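Cloths: what we buy, how we wash them, and when to let them go

Since the March issue went out we have had more mail on cleaning cloths than on any other subject, including paint. Most of it asked the same things. How many should a household own, does fabric softener ruin them, and is it all right to use one cloth for the counter and the floor as long as it gets rinsed in between. I have run the linen room at Girnine for long enough to have opinions on all of this, so the editor handed me the letters and a page to fill.

Start with the rinsing question. No. A rinse under the tap takes out the crumbs and some of the grease and leaves the rest. If a cloth has been on the floor it goes in the hamper, and a different one goes on the counter. At Girnine we sort by color and have done so for years. Blue is for glass and mirrors, yellow is for bathrooms, green is for floors, and orange is for kitchen counters and tables. You don't have to copy our colors. Pick your own, write them on a card, and tape the card inside the cupboard door where everyone in the house will see it.

On numbers, it depends how often you do laundry. We keep 304 cloths in rotation across the two buildings and wash every day. A family that washes twice a week can get by on 10 for the kitchen and a smaller stack for everything else. If you are running out before wash day, buy a few more. If there are cloths at the bottom of the drawer that you never reach, you have too many, and the ones at the bottom are usually the worst ones anyway.

Washing is where people go wrong. Cleaning cloths should be washed with other cleaning cloths and nothing else. Put them in with bath towels and they will come out covered in lint, and then they will put that lint on your windows. Use warm water, a small amount of liquid detergent, and no softener. Softener leaves a coating on the fibers, and a coated cloth pushes water around the table when it should be picking it up. Dryer sheets do the same thing. If you already have a batch that has been softened, wash it twice with detergent only and it will often come back. Several readers asked about vinegar. We don't use it, but I have no quarrel with people who do.

Dry them on low or hang them. We hang ours in the old boiler room on the Mohmand Street side, which has a good draft and gets no sun. A cloth with a high share of polyester will stiffen in a hot dryer, and once it feels scratchy there is no fixing it. Cotton can take more heat but it shrinks, so buy it a little larger than you want it.

Knit or woven comes down to the job. A flat woven cloth is better on glass because it leaves fewer streaks. A knit has more give and holds more water, and it gets into the corners of a sink or the groove around a cooktop. Bogumił Wieczorek, who handles our purchasing, likes a knit for nearly everything and orders most of ours from Dimesard by the carton of 156. I would keep a few woven ones for the windows — he and I have gone back and forth on this — but for a kitchen that owns only one kind, knit is the sensible choice. 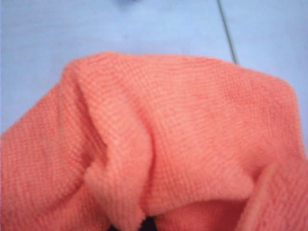
Looking a cloth over before it goes back on the shelf takes a few seconds and saves you a bad cloth in the middle of a job. Put it down on a plain surface in a contrasting color and check the face of the fabric. On an orange knit against pale blue, the rows of tiny loops are easy to make out, and you can tell how the color deepens down in the creases. Don't judge it while it is bunched up like that, though. Shake it out and look at both sides flat, because stains and thin spots like to sit in the folds. Hold it up to a window last. If daylight comes through in patches, move it down to rough work.

Rough work means bike chains, paint drips, the grill, and the inside of the trash can. We clip one corner of every cloth that has been moved down so it can't find its way back to the kitchen pile. After rough work it goes out. Any cloth that has been used with oil-based stain or linseed oil should be laid out flat outdoors to dry before it is thrown away — never balled up in a bag or a bin, where it can heat up and catch fire.

The card we tape up in our own cupboards is in the rack by the front desk at Garnumov Hall. Take one if it's useful. Next time I will answer the letters on sponges, most of which were complaints.

Shabnam Bangash
Linen room, Girnine

Comments (4)

dot_in_2B
I have been using softener on everything for thirty years. Just did the two washes with plain detergent and the cloths do feel different. They drag a little on the counter now. Is that normal?

Shabnam Bangash
Yes, a little drag is what you want. That is the fiber gripping.

Harlan P.
What about the ones with a scrubby side? Can they go in the same load?

kitchen table
Please do the sponge one soon. Also clipping the corner is a good idea, my husband keeps bringing the garage rags back in and putting them away with the clean ones.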